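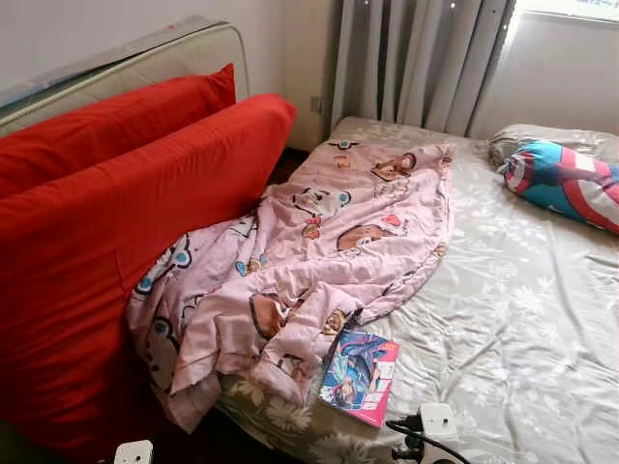

Strip it right back to the fitted sheet every morning, she told me before I'd even got my coat off, and never mind if it takes you longer than the school run. I had come to Cladthorpe to talk about children's bedrooms (my own house is losing that battle), and I'd expected to hear about shelves and storage boxes. We ended up talking about bedding for most of the afternoon!

The pink blanket came up first. It has cartoon faces all over it, with little hearts and bows, and it goes everywhere the youngest goes. "I've folded that thing 1000 times," she said, "and she has it in a heap again before I'm down the stairs. So now I shake it out, lay it over the bottom half of the bed and call that made." I asked whether she minded it clashing with the sheet, a pale one with a faint flowery print that she's very fond of. She laughed at me. The sheet is for her, the blanket is for the child, and they've both stopped arguing about it.

I did want to know about that sheet, because mine always look like a road map by teatime. Hers creases too, she said, and she stopped ironing it in July. She pulls the corners tight, runs the flat of her hand from the middle outwards and leaves it at that. She owns two fitted sheets for the bed and washes them turn and turn about. A third would only sit in the cupboard going stale.

The bed itself was £139 from Travwood, and she still sounds pleased with herself about it. The padded headboard was what sold it to her, all that light fabric, though she admits a darker one would have been the sensible choice with felt tips in the house. Her sister-in-law had warned her. She bought it anyway, and now she goes over it with a damp cloth and a drop of washing-up liquid, and tries not to look too closely.

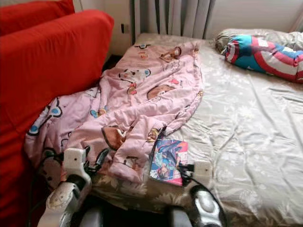

But where do all the pillows go at night, my editor wanted to know when I rang in with my notes. Fair question, and I'd asked it myself. The long superhero one with the stripes and the star stays at the top of the bed, full stop. "That one's got rights," she said. Anything else can go on the red sofa pushed up alongside, where it's handy for a bedtime story and catches whatever gets kicked off in the night.

Comics and colouring books are her one real rule: off the bed before lights out. She's rolled on to too many of them. I went home, stripped our beds down to the sheets and found 3 socks, none of them matching.

15 January 2020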